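Metal rings are my weak spot. Baking rings, napkin rings, the screw bands off canning jars, the loose hoops that hold a shade on a lamp – if it's a circle of metal and it lives in my kitchen, I've lost it at least once. So these are my tips for keeping the round stuff (and a few neighbors on the counter) under control. Most of them came out of one long rainy afternoon with my friend Duygu Avcı, who is far tidier than me and very patient.

## Start by pairing them up

Tip the whole drawer out onto a towel and match rings by width first, then by height. Duygu does it the other way around and we have argued about it! Width wins for me, as a low ring and a tall one can still share a stack if they're the same across. Anything bent goes in a separate bowl. You can coax a thin one back to round by pressing it gently over a jar, but don't get the pliers out, they leave little bites in the metal and then your pastry sticks there forever.
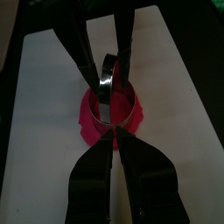

Nesting only works if you're honest about sizes. I used to jam everything together and then have to soak the lot in warm soapy water to get them apart. Now the rule is that the inside ring has to drop in by its own weight. I also like giving the bottom one a spot of its own, and color is the easiest way to do it. A patch of bright pink under a silvery ring is hard to miss, and it doesn't matter a bit if the edges are ragged. Mine are cut from leftover wrapping paper and stuck down inside the drawer with a dab of glue stick. When a pink patch is showing, something's still in the dishwasher.

If you have a shiny ring and a duller one that look close in size, keep the shiny one on top – you'll spot it faster in a dim cabinet.

## Drying

Dry them right away, inside and out, and run a corner of the towel under any rolled lip. That's where the rust starts on the cheap ones. I put mine in the oven after baking, with the heat off and the door open a crack, and leave them there for 4 minutes or so long as it takes me to wipe the counter.

## The rest of the counter

Once the drawer was sorted I got carried away and did the work surface too. My big change was moving things to the back edge in one row, so the whole front is free for the cutting board. Bottles I use every day stay within reach of my left hand.

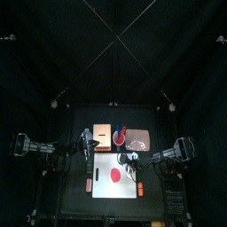 Tall things go behind, short things in front, and the board never gets used as a parking spot. Jacobus Swanepoel from my old baking class at Warthorpe kept a damp cloth under his board so it wouldn't skate around, and I've copied him ever since.

Three more small ones, while I'm at it:

- Wipe the bottom of a bottle before it goes back. Sticky circles are a pain to scrub off.
- Keep one wooden box for odds and ends, and empty it every September.
- Store rings standing up only if they're in a snug tray, or they'll roll to the back.

Next up is the lid cupboard, and I'm dreading it. If you've got a way of keeping lids upright without buying a rack, please send it over!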